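Last updated: January, 4:50 p.m.
Print this story | E-mail this story

Grevetti track gets official release

House producer Grevetti will put out "Oltommont" this month on the Jotolport label, ending a long wait for a tune that has only been heard in live sets.

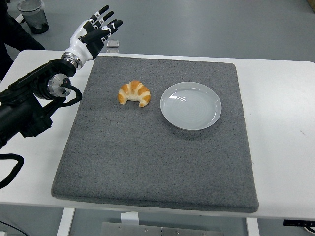
The single runs with two remixes - one by Goicoechea, one by Rocío Olmedo. Jotolport is pressing 2,000 copies on 12-inch vinyl, with downloads to follow.

"We kept the version from the club shows," Olmedo said. "Only the intro is shorter."

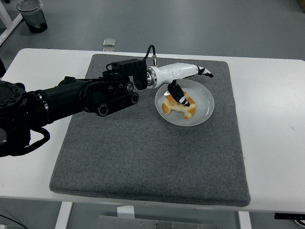
Grevetti starts a 16-date tour in February. Tickets are on sale now.

Contact us | Copyright, all rights reserved | Back to top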